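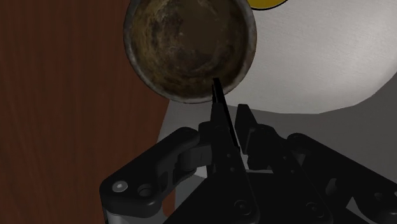 The old metal bowl, dark side and all

Rainy day ideas for a four year old?

fakside_mum
Hello all, it's been chucking it down since Monday and we've run through everything. Playdough, cushion fort, the box of dressing-up clothes, the lot. I've got the smaller one napping for 90 minutes if I'm lucky and I'd love something proper to do with the big one while it's quiet. She's four and loves anything with pouring or sorting. Don't mind mess but would rather not have paint near the sofa again!

Derkia
Ice rescue! Freeze a few plastic animals in tubs overnight, then hand over warm water and a spoon. Mine was at it for ages and only came out of the kitchen to ask for more salt (salt makes it melt faster, he thinks it's magic).

Ilona Fodor
We did a leaf week in December, of all times. Collected whatever was left on the path, dried it on the radiator, then made crowns out of sugar paper. Half the leaves fell off by teatime but she wore hers to bed. You could do it with wet ones if you blot them first, they just go a bit brown.

mirkach413
Don't bother with the ice if you've got a baby asleep. Ours banged the tub on the floor until it broke and woke the entire house. Quiet sorting is the way to go. Muffin tin, dried pasta, tongs. Done.

Derkia
Well, put a towel under it! Pasta keeps mine busy for 2 minutes and then it's all down the back of the cooker.

mirkach413
Different children I suppose. Mine would sort pasta till bedtime. I do dye it, mind, a splash of vinegar and food colouring in a freezer bag, shake, leave it on a tray. Much more exciting than beige.

Vlček
Is nobody going to mention small parts? Check what the little one can reach when they wake up. We had penne under the rug for weeks.

Ilona Fodor
Fair point, though I think she knows her own kids :)

Vlček
Wasn't having a go, just saying. We use big rigatoni now and count it back into the jar with a song. Takes 10 minutes, and the song is awful.

fakside_mum
Ha, no offence taken! Right, so I've got dyed pasta drying on every tray I own and she's already asking when she can "do the shop" with it, so I think we're weighing it out on the kitchen scales tomorrow and I'm the customer. Ice animals going in the freezer tonight as well, with a towel. Ilona, how did you stick the leaves on? All I've got is a glue stick and it's on its last legs.

Ilona Fodor
Double-sided tape round the band, leaves straight on top. Glue stick was hopeless.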